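[sim-demos] Re: Spray bottle set, what counts as a keeper?

From: Loubna Tahiri
To: sim-demos list
Date: 12/10/18

Mohcine Ouali wrote:

> I have 547 episodes recorded for the bottle task and I'm not sure which
> ones to submit. Some have a clean grasp but the arm wanders on the way
> in. Others go straight to the bottle and then close too high, on the
> collar. Do you want both kinds? Also, Ayman said the old Steretti
> episodes can be merged in as they are. Is that right? They use a
> different rate and I don't want to break the loader.
>
> Mohcine

Mohcine, all,

Please submit both kinds, but in separate folders. The wandering ones are fine for training as long as the grasp at the end is good. The model sees a lot of straight approaches already and it does badly when it starts from an odd pose, so a bit of wandering helps. The collar grasps go in "failed", with the reason in the notes field. Don't delete them. Hazem is using the failures to train the success classifier and he is short on this object.

On the Steretti episodes, Ayman is half right. The loader will take them, but the gripper channel is stored as open/closed and ours is a width. If you merge them as they are, the policy learns to snap the fingers shut. Run Moataz's convert script first. It is in the Bullovbridge repo under tools, and it needs the March version of the config or later. I ran it on 35 episodes yesterday and compared the replays with the originals, and they matched except for 2 that had a missing last step. I dropped those.

A few people have asked off list what we want from the wrist view, so I'm putting it here.

1. Start recording before the approach, with the bottle standing and the fingers open. Episodes that begin with the fingers already touching it get rejected by the checker.

2. Come in low enough that the fingers go to the green body. The sprayer head, the trigger and the ribbed collar should be above them. This is the sort of view I mean, with the body between the two sides of the gripper and space still showing on the right:

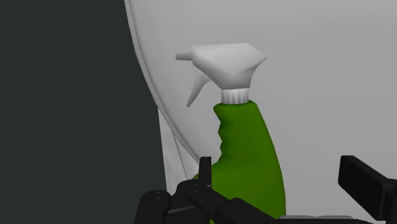
3. Close slowly. If the bottle tips while you are closing, keep recording, finish the attempt and mark it failed.

4. Lift, hold, and only then stop the recording. Many of the early episodes stop during the lift and we can't tell if the grasp would have held.

5. Change the heading of the bottle between episodes. I looked at the last Vuvier batch and the nozzle points the same way in nearly all of it — please use the randomize button in the reset menu.

The target for this object is 708 accepted episodes, converted ones included. Failed ones don't count toward it. Mohcine, once yours are sorted, send me the two folder paths and I'll start the checker from my side. No need to rename anything.

Moataz, can you confirm that the script keeps the original seed in the header? I couldn't find it in the converted files.

Loubna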